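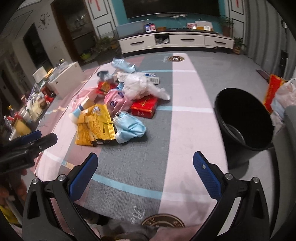
Nappe à carreaux, côté gauche.

Mercredi, fin d'après-midi

Reprise du travail sur la copie de Jirkine, le western de série B que Florian Jacquet nous a confié en août. Pour ceux qui n'ont pas suivi : un shérif destitué débarque à Zulville, le frère du bandit tient le saloon, et tout le monde finit par se tirer dessus dans une mine. Je l'ai revu en entier ce matin et je me suis régalé, même avec le son qui gratte !

Bobine 2 : collures refaites au début et juste avant la bagarre de l'écurie. L'une d'elles sautait à chaque passage, j'ai recoupé une image (à signaler à Florian, il y tient, à ses images). Bobine 3 : gros virage magenta, surtout dans les nuits américaines — le ciel au-dessus de la mine est carrément framboise. J'ai essayé un premier étalonnage sous Tak, les visages reviennent bien mais les chapeaux partent dans le vert. À reprendre à tête reposée.

Durée : la fiche du distributeur, Sustis, annonce 90 minutes. On est en dessous, et je pense qu'il nous manque l'évasion du cousin, parce qu'il est en cellule et au plan suivant il galope dans la plaine, sans un mot d'explication. Florian jure l'avoir vue à la télé quand il était gamin. Moi je veux bien, mais il confond peut-être avec un autre, ils s'évadent tous dans ces films-là !

Côté son, j'ai baissé le souffle sur le monologue du juge. Trop, sans doute : on dirait qu'il parle dans une armoire. J'ai gardé l'ancienne version à côté.

À faire : réécrire à Sustis pour l'évasion, racheter du ruban à collures, refaire l'étalonnage des chapeaux.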